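Intro to Food History, Unit 6 notes: salt, and why people fought over it
Posted by Amrit Campbell, 2018-04-15

Okay, so a few of you asked for the notes from the salt lecture written out properly, and I went a bit fast at the end (my fault, I spent far too long on the herring). These are longer than my usual notes. Bring them with you next time, and bring the Caputo reading too, the one I handed out on the yellow paper.

What salt was for

We think of salt as something you shake on fries. For most of the people we've been reading about, salt was how you got through the winter. You killed the pig in the fall, you couldn't eat a whole pig in a week, and there was no fridge. So you packed the meat in salt, which pulls the water out and makes life very hard for the bacteria that would spoil it. Same with fish, same with butter, same with cabbage – although cabbage is its own story and we'll get to fermenting in October with the second group.

That means a salt shortage wasn't a matter of bland soup. It meant losing your meat. Keep that in your head when we get to taxes.

Where it came from

Two main ways, and I'd like you to be able to explain both. The first is the sun: you let seawater into shallow ponds, wait, move it along to the next pond, wait some more, and rake up what's left. Lovely if you live somewhere hot and dry. The second is boiling brine over a fire, which works in rainy places but eats an unbelievable amount of wood. Whole hillsides went into those fires! When you read about a salt town, look for what it says about forests. There's nearly always an argument about firewood in there somewhere.

Mining rock salt is a third way, and I know Cosimo Caputo gives it a whole chapter, but I'm only asking for the first 2 sections of that.

Taxing it

If you were a king and wanted money, salt was a dream. Everybody needed it, rich or poor, and it came from a small number of places you could put a guard on. The French gabelle is the one to know. The rate changed wildly depending on where you lived, so naturally people carried salt over the line at night and sold it.
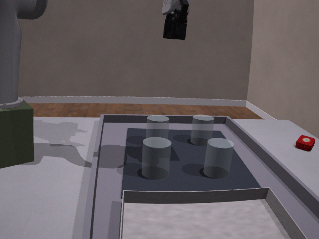 Smuggling is where the sources get really fun, and also where you need to be careful. Most of what we have was written by the people doing the arresting. They had every reason to make the smugglers sound like a huge, well-run gang, when plenty of them were just a farmer with a sack. Ask who wrote it down and who was paying them.

For next time

Read Caputo on the gabelle and write me one page on this: who got hurt most by a salt tax, and how would you show it? Pick one household and stick with it. I don't need a fancy introduction – just start.

Spare copies of the reading are in the folder outside my office.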